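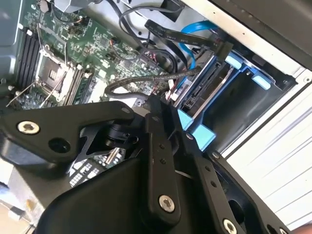 4 min read

Home | Exhibitions | Classes | Framing | About us | Visit

About Cirnance
Posted in November by the Cirnance team

Cirnance is a drawing school with a gallery at the front of it, or a gallery with a drawing school at the back, depending on which door you come in by. We opened because a group of us wanted somewhere to look at drawings properly, at a sensible distance and in decent light, and then go into the next room and have a go ourselves. We still can't think of a nicer way to spend a day.

We show works on paper. That mostly means pencil, charcoal, ink, pastel and a fair amount of printmaking, by people who are alive and working now. We love drawings that still have their corrections in them. A line that has been put down, rubbed back and put down again a little further over tells you so much about how the artist was looking, and it's the thing that gets lost first when you only see the work in a book.

The gallery puts on a new show every couple of months. Some are by one artist and some are open submissions, and the open ones are glorious chaos to hang! We can fit up to 60 works on the walls if we use the corridor, and for the open shows we always use the corridor. Small drawings do very well there. People slow down when the space is narrow, and we've seen more visitors with their noses close to a postcard-sized etching in that corridor than in front of anything in the main room.

Entry to every exhibition is free. There is a bench, which we had to argue for (it takes up hanging space), and a shelf of catalogues you're welcome to read on it. If you'd like to draw from the work on show, please do. We ask for pencil only in the gallery, and we'll lend you a board if you've come without one.
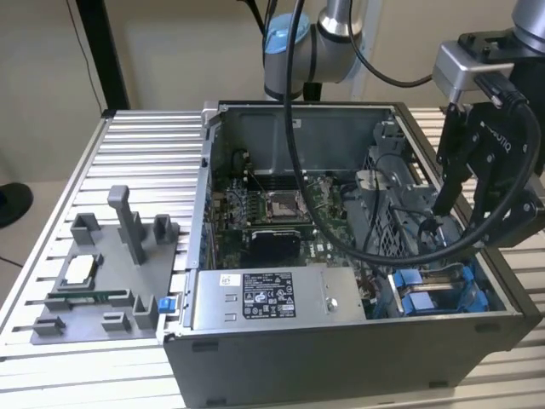
Our classes are built round drawing from life, and by life we mean whatever can be put in front of you and looked at for a whole session. Figures and flowers, of course, and we run both all year. But we're just as keen on machines, tools and the insides of things, where you haven't got a stock idea in your head of what the shape ought to be. A desktop computer laid on its side with the panel off is a wonderful lesson in perspective: you have the deep box of the case, the dark lines of the memory slots near the back wall, and the little square of the empty socket that has to sit on the same plane as everything round it. Get the tilt of that square right and the whole board lies flat. Get it wrong and it floats, and you'll learn more from finding out why than from any amount of talk about vanishing points.

Beginners are very welcome. Really, truly welcome, and we say so because so many people start their first email to us with an apology. You don't need to have drawn since school. You don't need your own materials for the first term either, as the cost of paper and charcoal is included. Our groups are kept small enough for the tutor to get round everyone more than once, and the pace is gentle, with a tea break that has a habit of overrunning.

The Saturday class is the one that fills up first. It's a long, slow session on a single drawing, and we put the results on the floor at the end and walk round them together. Nobody has to speak about their own work. Most people end up doing it anyway.

Landosum is our touring show. It started as a box of drawings we lent to a library, and has grown into a proper exhibition that travels in flat crates and goes up in halls, waiting rooms, school foyers and anywhere else with a dry wall and someone willing to hold the other end of the spirit level. Each tour has a loose theme. The current one is "Kitchens", and it has brought in some marvellous things, including a very long scroll of a draining board and a set of woodcuts made entirely from looking at steam. If you run a building and would like Landosum to visit, write to us with a rough idea of your wall length and opening hours.

Then there's Priveo, our study collection. It holds 200 drawings and prints, kept in plan chests, and you can book a morning or afternoon to look through them at a table. Some were given by artists who have shown with us, and others were bought out of the takings from the print sale. We don't lend from Priveo and we don't sell from it. We do take requests, so if you're interested in hands, or hedges, or how different people deal with water, tell us when you book and we'll have a pile ready.

Framing is done by Hsu, the workshop across the yard, which has framed every exhibition we've put on. They cut their own mouldings and they are wonderfully patient about paper that won't lie flat. You can drop work for Hsu at our front desk during gallery hours, and it will usually be ready in 2 weeks.

We pay our way through class fees, a share of sales and the yearly print sale. Artists keep the larger part of anything sold from the walls, and we don't charge to submit work to the open shows. Submission details go up on the Exhibitions page when each call opens. Please read the part about hanging fixtures. We say this with love.

The gallery and the classrooms are all on the ground floor, with level access from the street side. The yard entrance has a step. Dogs are fine in the gallery and less fine in the pastel class.

Comments

Guest: Came for the ink show and stayed so long I missed my bus. Please bring back the big harbour drawing.

Evening student: Can anyone do the Saturday class as a one-off or is it a whole term? I work most weekends but have a couple free.

Cirnance: Whole term, sorry, but drop us a line as we do let people take up odd places when someone is away.

Guest: Is the Kitchens scroll still on the tour? Would like to bring my mum.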